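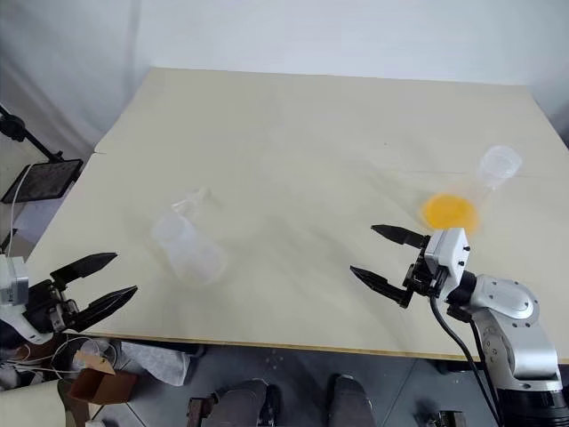 # Desk lighting and surface finish in shared study rooms

Individual project report, Building Services module
Etmont College
Submitted 03/06/2018

## 1. Background

Complaints about the study rooms in the Garow building have mostly concerned eye strain and glare. The usual response has been to replace lamps. Less attention has been paid to the furniture and the walls, although a large share of the light reaching the eye of a seated reader comes from the desk in front of them.

This project compared light levels on desks with different finishes, in two rooms of the same size on the same corridor. The aim was to find out whether the finish of the desk and wall had a measurable effect on lighting at the task, and whether the effect was large enough to matter when furniture is next ordered.

## 2. Terms used

Illuminance is the amount of light falling on a surface, measured in lux. Luminance is the light leaving a surface towards the observer. A reader is affected by both. A dark desk and a pale desk under the same lamp receive similar illuminance from it directly, but the pale desk has a much higher luminance and also sends more light back to the walls and ceiling.

Reflectance is the ratio of reflected to received light. It was estimated by comparing each surface with a matt white card under the same lamp.

## 3. Method

Readings were taken with an Evalport handheld meter on loan from the department store. The meter was laid flat on the desk at marked points, with the operator standing clear of the windows. A total of 95 readings was collected over two weeks.

Both rooms are fitted with Kadlec ceiling panels with a colour temperature of 3,000 K. The panels were switched on well before each session so that their output could settle. Evening readings were taken with the blinds closed. Daytime readings were taken with the blinds open and the panels on, as this is how the rooms are normally used.

The first room has pale desks and plain white walls. The second has dark brown desks and a grey wall on the side facing the window. Chairs were pushed in and bags were removed from the desks before each set of readings.

Glare was assessed by eye from a seated position and recorded as none, slight or strong. This is a coarse scale, and it was applied by one person.

## 4. Results

| Condition | Pale desks, white walls | Dark desks, grey wall |
|---|---|---|
| Evening, centre of desk | Higher | Lower |
| Evening, corner nearest wall | Much higher | Much lower |
| Daytime, centre of desk | Similar | Similar |
| Glare, evening | None | None |
| Glare, daytime | Slight to strong | None to slight |

With the blinds closed, the room with pale finishes gave higher illuminance at every marked point. The difference was smallest directly under a panel and largest at the corners, where more of the light arrives after reflection from the walls.

In daytime the readings varied too much with cloud cover for the rooms to be separated. Two sessions were abandoned when the sky changed quickly, and their readings are not included in the total.

Glare followed a different pattern. The pale desks nearest the window were rated strong on clear mornings. Lowering the blind by half brought the rating down to slight, at some cost to the light reaching the back row.

## 5. Discussion

The evening results agree with what would be expected from reflectance alone. They do not separate the effect of the desks from that of the walls, which was a weakness in the choice of rooms. Covering the dark desks with pale paper would have allowed this, and it was considered, but the rooms could not be booked for long enough.

Texture also needs more work. A slightly textured surface scatters light more widely than a polished one and should give a softer reflection of the window. All the desks tested had a matt or near-matt finish, so no comparison with gloss was possible.

The meter's calibration certificate had lapsed. The same meter was used throughout, so comparisons between the rooms should hold, but the absolute values should not be quoted against a design standard.

## 6. Recommendations

- Specify pale matt desks for rooms used mainly in the evening.
- Repaint the grey wall white before any change is made to the ceiling panels.
- Move the row nearest the window back from the glass where space allows.
- Repeat the daytime readings in July, when steadier skies are more likely, with a second meter logging outdoor light at the same time.

The raw readings and the desk plans are held with the module log book.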